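**Plateau Sellska, bois clair – réf. 2558**

Plateau seul, sans pieds. Planches blondes, veinage un peu plus foncé par endroits, ça varie d'une pièce à l'autre, pas de réclamation là-dessus merci. Épaisseur 36 mm. Livré poncé, huilé une fois. Deuxième couche à prévoir chez vous.

Va avec les piètements Gallberg (hauteur fixe) et Pilport (réglable). Pour les anciens Delorme, nous demander avant – l'entraxe a changé en mars, les vieux perçages tombent pas juste.
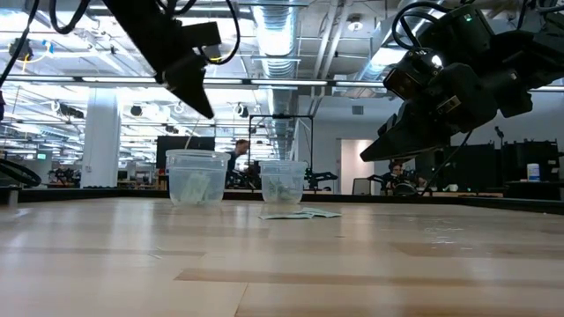

*Plateau en bois clair, avec deux gobelets transparents et du papier vert pâle.*

Entretien : chiffon humide, savon noir, sécher de suite. Pas de javel, pas d'éponge qui gratte. Petites rayures : grain fin dans le sens du fil, puis huile. Taches d'encre, plus compliqué, appelez.

Poids 41 kg, donc à deux pour le montage. Visserie non comprise (prendre le sachet de 6, en option). Avant-trous obligatoires, sinon ça fend.

Délai : stock en janvier, ensuite sur commande. Retrait au dépôt jusqu'à 17 h, livraison au pied du camion uniquement. Vérifiez les angles avant de signer, aprés c'est trop tard.

Découpe sur mesure possible, devis par mail. Demander Nahuel Ocampo, joindre un croqui coté. Pièce coupée = ni reprise ni échangée.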